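Household Tips for the Rokel Tunnel Closure

Sturnent Transportation Office
Home > Travel Notices > Living With the Closure
Last updated January 2023

The Rokel Tunnel will close to all traffic in February for repairs to the roadway and the ventilation system. During the closure, Route 70 buses will use Yimer Avenue, and drivers will be directed to the Famix Bridge. Travel between the east side and downtown Sturnent will take longer than usual, with the greatest delays on weekday mornings.

The tips on this page are intended for households whose members travel during those hours. They cover preparations at home, in the kitchen and in the garage. Detour maps, bus schedules and parking rules are posted separately under Travel Notices.

Before the Closure Begins

Make a test trip. Drive or ride the detour once at the hour you expect to use it, and write down the time you left and the time you arrived. A trip made on a quiet evening is a poor guide to the morning.

Post the schedule where everyone will see it. Print the detour bus schedule and tape it to the refrigerator or the inside of the front door. Mark the bus you intend to take and the one before it. Households with more than one commuter may wish to use a different color for each person.

Change the clocks that matter. If you will need to leave earlier, reset the alarm, the coffee maker and any timers for lamps or the thermostat on the same evening. A thermostat left on the old schedule will warm the house after everyone has gone.

Tell the people who come to you. Child care providers, cleaners, repair companies and grocery delivery services may also be using the detour. Ask whether their arrival times will change.

Check school and daycare rules. Some after-school programs charge for late pickup. Add a second adult to the pickup list now and confirm what identification the program requires.

In the Kitchen: The Evening Before

Much of the time lost before a commute is lost in the kitchen. The following can be done after dinner.

Set out breakfast dishes and fill the coffee maker with water. Measure the coffee into the filter and cover it.

Pack lunches as the dinner leftovers are put away, while the containers and cutting board are already in use. Cool hot food in shallow containers and refrigerate it promptly. Place ice packs in the freezer at the same time.

Keep breakfast simple on weekdays. Overnight oats, boiled eggs and muffins from the freezer need little attention and leave few dishes. Muffins may be moved from the freezer to the refrigerator at bedtime.

Empty the dishwasher before bed if the cycle has finished. Breakfast dishes can then go directly into it, and the sink will be clear when the household returns.

Wipe down the counter last. Use a soft cloth with warm water and a small amount of dish soap, then dry the surface. On natural stone, avoid vinegar, lemon juice and abrasive powders, all of which can dull the finish.
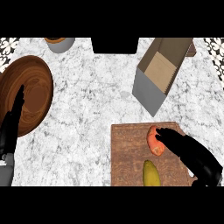
In the Kitchen: Late Dinners

Residents who returned home through the detour during last year's inspection work reported that the evening meal was the harder part of the day to manage. Consider the following for the weeks of the closure.

Use a slow cooker, following the maker's directions for fill level and cooking time. Thaw meat fully in the refrigerator first. Do not leave raw ingredients sitting in the cooker under a delayed start.

Cook grains and beans in larger amounts on the weekend. Cooked rice should be refrigerated soon after cooking and reheated until steaming hot. Portions that will not be used within a few days are better frozen flat in bags, which thaw faster than a solid block.

Keep one meal in the pantry that any member of the household can prepare alone. Pasta with a jar of sauce, or soup with crackers and canned fish, is sufficient. Write the steps on a card if a younger person will be first through the door.

Wash salad greens ahead of time and dry them well. Store them in a covered container lined with a paper towel, and replace the towel when it becomes damp. Add dressing only at the table.

Assign a place for keys, passes and cards. A bowl near the door serves well, provided it is used for nothing else. Transit passes left in coat pockets are among the items most often reported lost to the Sturnent office during service changes.
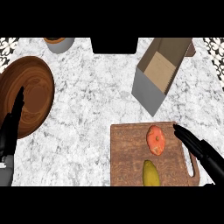 A large round wooden bowl on a kitchen countertop.

Wooden bowls should be washed by hand, dried at once and kept out of the dishwasher. When the surface begins to look dry, apply food-grade mineral oil with a clean cloth, leave it overnight and wipe off what remains. The same treatment suits cutting boards and wooden spoons.

In the Garage: Preparing the Vehicle

The Famix Bridge has 2 lanes and no shoulder. A stalled vehicle on the bridge will stop traffic behind it until a tow truck arrives, and drivers are asked to make sure their vehicles are in sound condition before using it.

Tires. Check the pressure when the tires are cold, before the vehicle has been driven. The correct pressure is printed on the label inside the driver's door. The number on the side of the tire is the maximum and should not be used as a guide.

Battery. Look for white or green deposits on the terminals. With the engine off and the cables disconnected, negative cable first, these can be removed with a stiff brush and a paste of baking soda and water. Wear gloves and eye protection. Dry the terminals before connecting the cables again, negative cable last.

Fuel. Keep the tank at least half full. There is no gas station between Yimer Avenue and the far side of the bridge.

Wipers and glass. Replace blades that streak or chatter. Clean the inside of the windshield as well as the outside; a film on the inner surface scatters the light of oncoming headlights.

Trunk. Remove items that are not needed and pack the following in one box or bag, so that it can be moved easily to another vehicle:

Flashlight and spare batteries
Jumper cables or a charged jump starter
Reflective triangle
Blanket and work gloves
Drinking water and packaged snacks
Phone charging cord
Ice scraper
Small first aid kit

Check the box once during the closure. Water bottles can split in freezing weather, and batteries stored in a cold flashlight lose strength.

For Bus Riders

Route 70 buses will leave the Rokel stop every 11 minutes during the morning period, beginning before 7 a.m. Riders may find the following useful.

Keep a bag packed near the door with gloves, an umbrella and something to read. Return it to the same place each evening, and hang wet umbrellas open in the bathtub until they are dry.

Waterproof shoes before the wet weather arrives. Clean and dry them first, apply the product outdoors or in an open garage, and allow it the full drying time on the label. Test suede on a hidden spot.

Carry drinks in containers that seal. To remove coffee stains from a steel travel mug, fill it with hot water and a spoonful of baking soda, let it stand with the lid off, then scrub with a bottle brush. Lids with rubber rings should be taken apart for washing.

For Households Near the Detour

Residents of Yimer Avenue and the streets beside it can expect more traffic, more noise and more dust than usual.

Place trash and recycling carts at the curb the evening before collection. Parking on the north side of Yimer Avenue will not be permitted on weekday mornings, and carts must remain clear of the travel lane.

Front rooms will gather dust more quickly. Use a damp cloth on windowsills and shelves – a dry cloth moves the dust elsewhere – and vacuum after dusting. Check the furnace filter at the start of the closure and again at the end, and replace it if it is gray.

Felt pads or self-adhesive foam strips around a loose window sash will reduce rattling from passing buses. Clean the frame with rubbing alcohol and let it dry before applying the strip.

Back out of driveways with care, or reverse in on arrival so that you can leave facing the street. Trim hedges that block the view of the sidewalk.

Related Notices

Rokel Tunnel closure: detour map
Route 70: stops and schedule during the closure
Famix Bridge: vehicle weight and height limits
Yimer Avenue: temporary parking rules
Request this page in large print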